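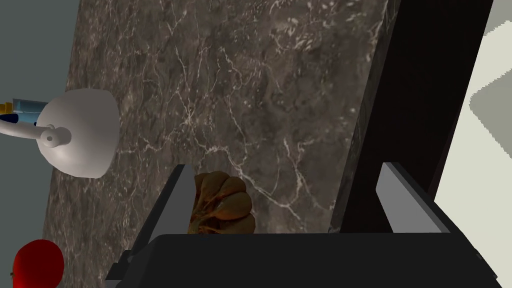 Wrist view in the simulator: the garlic-like bulb between the pads, mug on its side to the left.

Zanddale two-finger gripper – parts kit and sim model

I built this gripper for the arm on my bench in our shared workshop, and enough people asked for the files that I started boxing up kits! You get the black body, two flat grey finger pads, the screws, the cable and a little driver board. Bring your own arm and a screwdriver (a long one, trust me).

The sim model comes with every kit, and I'd load it up before you touch a single screw. The kitchen counter is the one I use most. It has dark marble with pale veins, an apple, the mug and that lumpy brown bulb, which is a great shape for working out where you want your fingers to close. I've logged 3,641 sim runs with this model so far and I still fiddle with the grip settings most evenings.

Two pad sets are in the box, smooth and rubber-faced. I'd start with rubber.

Opens to: 8 cm
Build time: 3 hours if you've soldered before
Arm mount: Jollon plate, adapter for the Kopecký wrist sold separately
Spare pads: pack of 15

Kits go out in small batches from the workshop, and the next batch ships in June. Want the left-hand cable exit? Put it in the order notes – I drill those by hand.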